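Search this notebook
Enter keywords
Go

Print this entry | E-mail this entry

June, shelf-life bench, entry 63

Continuing the oat biscuit storage run for Ullach. Same recipe as entry 58, same oven, new batch of flour. The question is still why the biscuits in the corner positions of the storage cabinet soften sooner than those in the middle.

Moisture by oven loss, 4 g ground sample, dried overnight. Day zero came in at 3 percent for both trays, so the starting point is fine and the bake isn't the cause. Eoin repeated the day zero set on the second balance and got the same figure.

Cabinet logger pulled at 9:40. Humidity is steady in the middle and drifts up at the rear left whenever the compressor cycles. Fatos thinks the door gasket is leaking. I put a strip of paper in the door at each corner and it pulled out freely at the bottom hinge side only. New gasket ordered from Stededik. Until it arrives, no samples on the bottom shelf.

Seal checks on the heat-sealed pouches: dye test, red dye in alcohol, left standing and then cut open. Channel leaks found in the fin seal, always where the fin crosses the end seal. Four layers of film meet there and the jaws don't close fully on the step. Raised the dwell one notch and left the temperature alone. Pouches sealed after the change passed. Pouches sealed before it are to be treated as open packs — do not mix them into the averages.

Texture: snap force on the three-point rig, crosshead speed unchanged. More than 358 biscuits broken since the run began. Scatter is worse than I'd like. Part of it is thickness, so from now on measure each one with the calipers first and write it on the sheet beside the force. 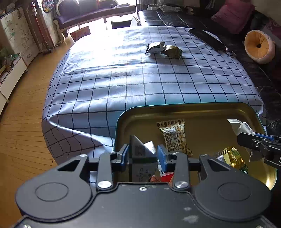

Assorted wrapped snacks, metal tray.

Wrapper film for the next set is the Folis metallized grade. Treasa has the data sheet. Need water vapor transmission at our cabinet conditions, not the supplier's.

To do: fit gasket, rerun logger for a full cycle, clean the jaws, order desiccant.

Comments (3)

Rónán Hennessy: Check the jaw faces for wear at the fin position before you settle on the new dwell. We had the same leak on the Văn line and it was a groove.

Aidan Scanlon: Desiccant is in the tall cupboard, second shelf. No need to order.

Eoin Ó Conaill: Caliper readings for the last tray are on the sheet. Two biscuits were chipped and I left them out.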